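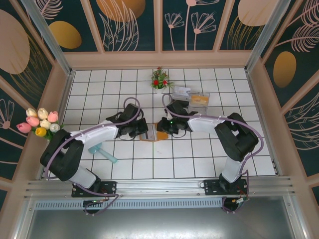 Serncombe table, notes on dressing the top

27/04/2023

Good day on the table! The white tiles and the three decorated walls have been looking fine by themselves for a while, but it needed things on it, and now it has things on it. I keep walking past to look.

Layout as it stands, so we can put it back after cleaning:

Plant near the back, close to the middle. Red flowers, small white pot. I tried it in both back corners first and it got lost against the walls. In the middle it pulls the whole top together and the red is terrific over the white.
Clear plastic box toward the back right, with the orange and yellow piece inside it.
White printed card leaning just behind the box, a bit to the left.
Orange mat in the middle, flat printed card lying on it.
Teal hammer over on the left, at an angle. Do not straighten it. Zoila Mamani straightened it twice this morning and I put it back both times. We talked it over at lunch and she has agreed to the angle.

Color

My favorite part. I had a whole plan for greens and blues, left over from the Gorkthorpe job, and it was dull on white tile. Once the orange mat went down I dropped the plan. The flat card has white, grey and orange in its printing, so it sits on the mat as if someone had ordered the two together (no one did, the mat came out of the offcuts drawer). Then the orange and yellow in the clear box picks it up again farther back. The teal of the hammer is the only cool color of any size and it gets to be a bit loud. Love it.

Zoila thinks the card partly disappears on the orange. I see what she means from the far end of the room. Try a grey mat under it before we decide, and take a look from the door as well as from up close.

Tiles

Wiped down with warm water and a drop of dish soap, then a dry cloth. The Molura cleaner left streaks on the spare tile so I kept it off the top. Whoever has the rest of the bottle is welcome to it.

Gilberto Castaño asked about the lines between the tiles and whether things will rock on them. Tested with the spare pot, loaded with 300 g of sand. Steady everywhere except when the base sits half on and half off a line, and then it has a very small wobble. Slide it a finger's width either way and it's gone. The flat stuff doesn't care.

Leaning card

Took more fiddling than everything else put together. A thin card with nothing behind it slides down slowly and you find it on its back after coffee. Things I tried on a test card:

300 gsm stock, bare bottom edge: slid.
Same stock, strip of masking tape along the bottom, sticky side in: better, still slid when I bumped the table.
Little dot of putty at each bottom corner: stayed put, came away clean.

So putty. Tiny dots, smaller than you think. If you press it flat it creeps out the front and picks up dust. The good putty is in the Agudelo tin on the second shelf, next to the rulers.

Spare parts and odds

Cut a backup mat from the same offcut while I had the knife out. Trimmed 38 mm from the long side to match. It's in folder 481 with the wall samples. The corners are a little rough because the blade needed changing, and I changed it afterward, as usual.

The hammer is light enough to get knocked by a sleeve. I don't want to stick it down. Gilberto suggested pencil marks on the tile where the head and the handle end go, very faint, and that seems right to me. Pencil comes off with an eraser, I checked on the spare.

Walls

Left them alone today. With the plant in, I was worried the back would get too busy, and it's busy, but in a cheerful way. Zoila wants to take something off the top instead and I would rather add! We will see who gets in first tomorrow.

To do

grey mat test
pencil marks for the hammer
ask Gilberto if the clear box opens from the top or the side before anyone forces it
dust the plant with the soft brush, leaves too
find the lid for the putty tin
second spare card, same stock, in case the first one bends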